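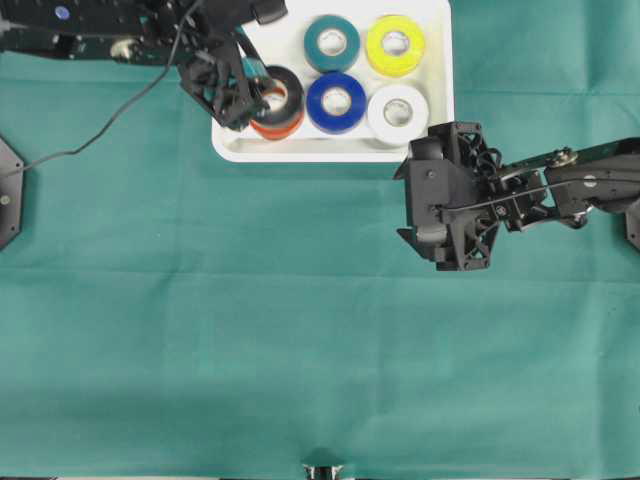
Tresby bench kit: how I set mine up

Print this page | E-mail this page

I get asked about the cloth more than anything else, so let's start there! The Tresby comes with a plain green one and I'd stick with it. Tape rolls show up nicely against it, even the yellow, though a white roll in a white tray is a bit of a pain (I keep one in anyway, as it's good to have a hard one).

Our house rules for two arms on one bench are short. Each arm gets its own side, and only one goes over the tray at a time. The other waits outside the rim. Speed stays at 300 mm a second while anyone is standing within reach, and yes, that includes me on a Monday morning when I'm in a hurry. Stop button by your hand before the power goes on, please.

Cables are where people get sloppy. Leave enough slack for the full swing, then run each arm right out and back by hand and watch where the loop goes. Modupe Akpan wrote our checking sheet and she makes you do it twice, grumble all you like.

The kit is order code 236, £3,205 with both arms, the cloth and the tray. Tape rolls are extra, or just raid the stationery cupboard. The next batch is due in September.

Contact Grullard | Copyright Grullard | Back to top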